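Filed under: Talks / Shop Practice / Safety
89 shares - 30 comments

Speaker notes: House rules for small robot cells
Plotwood open day, Friday, May 15, 2026

Slide 1. Start with the subject, skip the company history. This talk is about written rules for arms that work near furniture, benches and people. Most of you already own the formal standards. I will not read them out. I want to talk about the page that hangs next to the cell, and who keeps it current.

Slide 2. Where our page came from. We had a binder. It ran to 684 lines when you put every checklist end to end, and the operators used the first sheet. We cut it to what a person can read standing up. The binder still exists for the auditor.

Slide 3. Risk assessment belongs to the task. Change the gripper, the part or the table and you do the assessment again. Say this slowly, people always write it down. At Gravach they tie it to the job ticket: no new assessment number, no start. We copied that in June and it has held up.

Ask the room who reassesses after a fingertip change. Wait for hands.

Slide 4. Speed. Teaching is done at reduced speed, with the enabling device held, one person in reach of the arm. The second person stands at the stop button and does not carry parts. If the second person has to leave, teaching stops. We had arguments over this with the night shift and kept the rule as written.

Slide 5. Grip force. Set it for the weakest part in the batch, then write the value on the sheet. Soft wood marks easily. Blomqvist sent back a run of side panels with pad prints on them, and the force setting had been left over from a metal job. The rework cost us $2,699 and the fix was a box on a form.

Slide 6. Cables. Anything lying on the work surface gets one of three treatments: routed out of the path, fixed down, or drawn on the cell map as an obstacle. Sensor leads count. Floor level counts too, if the arm can reach over it. Check after every move of the table, and again after cleaning.

Slide 7. Curved furniture. Leave this one up for a minute.
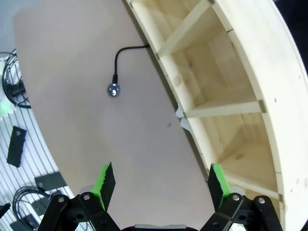 Points to make: with a curved shelf the clear space changes along the arc, so one approach height checked at one end tells you little about the other. Teach waypoints at each compartment. Small clips at the base go on the map. Both fingers need clearance when open, and the wide opening is the one to check. The cable on the tabletop gets a line on the map like anything else.

A remark from Stomell came in after the last time this talk was given, and it should be read out in full: we tried mapping every cable and gave up, the map was out of date by lunch. What worked for us was a rule that a loose cable means the cell is not released. The operator looks, and if there is one loose, the key stays in the box.

My answer is that both can be right. Their rule is quicker and it suits a cell that changes daily. Ours suits a cell that stays put for weeks. Pick one and put it on the page. Running both gave us two signatures and no clear owner.

Slide 8. Keeping the page current. One name at the bottom, one revision number at the top. Old copies come down the same day. Nearly 30 minutes a month is what it takes us, mostly walking from cell to cell with tape.

Slide 9. Questions. If there are none, go back to slide 4 and ask how they handle the second person on a short shift. Handouts are by the door, the blank cell map is on the reverse side.

Contact | © 2026 Plotwood | Back to top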